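Accueil Forums Maquillage et looks Tapis rouge Connexion

Sujet : le look de Naa Ansah à la soirée Drania

**plumette31**
Vous avez vu le teint de Naa Ansah hier soir ?? Peau hyper lumineuse, bouche bordeaux mate, presque rien sur les yeux. Je veux la meme chose pour le mariage de ma soeur en février. Quelqu'un a la liste des produits ?

**Wuyts_fan**
Sa maquilleuse a tout mis en story. Base Fliltine, fond de teint Tadine en 2 couches très fines, rouge Drania teinte 152. Pas de poudre sauf ailes du nez. J'ai pas noté le crayon, désolée.

**mireilleB**
Mouais. La base Fliltine sur peau mixte c'est la cata, j'ai tenu jusqu'à l'apéro. Et 31 euros le tube quand meme.

**plumette31**
Aïe. Peau mixte ici aussi. Une alternative ?

**kohl_noir**
Pas d'accord avec mireilleB, faut en mettre un petit pois, pas plus, et attendre avant le fond de teint. Moi elle tient toute la journée. Par contre le bordeaux 152 vire au marron sur moi, essaie en magasin avant.

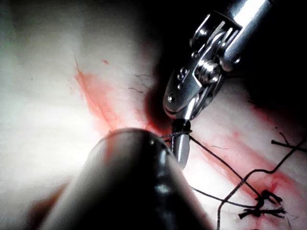
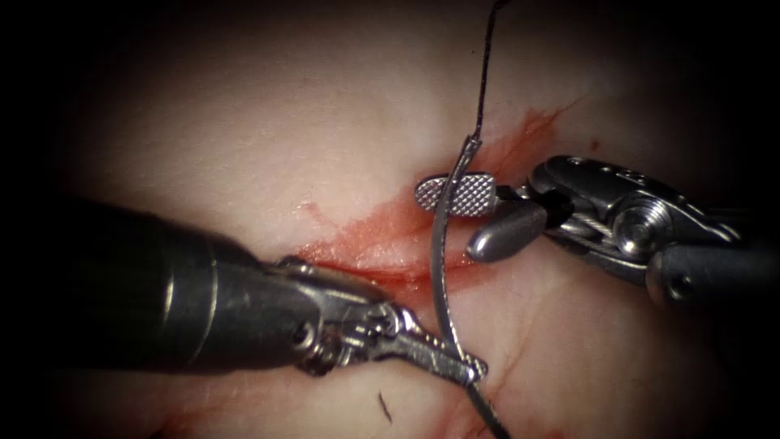
Donc pour la bouche : crayon d'abord, sur toute la lèvre, puis le rouge au pinceau. Mouchoir, deuxième passage. Et gommage la veille, pas le matin meme, sinon ça accroche partout.

**mireilleB**
Un petit pois c'est ce que je mettais, merci. On a pas toutes la meme peau c'est tout.

**Wuyts_fan**
+1 pour le gommage la veille. Sinon la palette Wuyts a un bordeaux crème plus froid, je le préfère pour les photos. Moins tenace, faut retoucher après le repas.

**kohl_noir**
Wuyts ça file dans les ridules chez moi. Avec un crayon transparent autour peut etre.

**plumette31**
Ok je note. Et les yeux ? Sur les photos on dirait qu'elle a rien mais j'y crois pas trop.

**Wuyts_fan**
Mascara brun, une crème taupe estompée au doigt. Elle a parlé de 18 faux cils posés un par un aussi, coin externe seulement.

**mireilleB**
18 cils un par un, bon courage le matin d'un mariage. Prends une demi bande, coupée, personne verra la différence.

**kohl_noir**
Si, ça se voit, surtout de profil. Mais fais un essai complet avant, avec la robe, et à la lumière du jour.

**plumette31**
Je tente le 152 au magasin demain midi, je vous dis. La robe est vert sapin au fait, ça chnage quelque chose ?

**Wuyts_fan**
Vert sapin et bordeaux, fonce. Evite juste le blush rose.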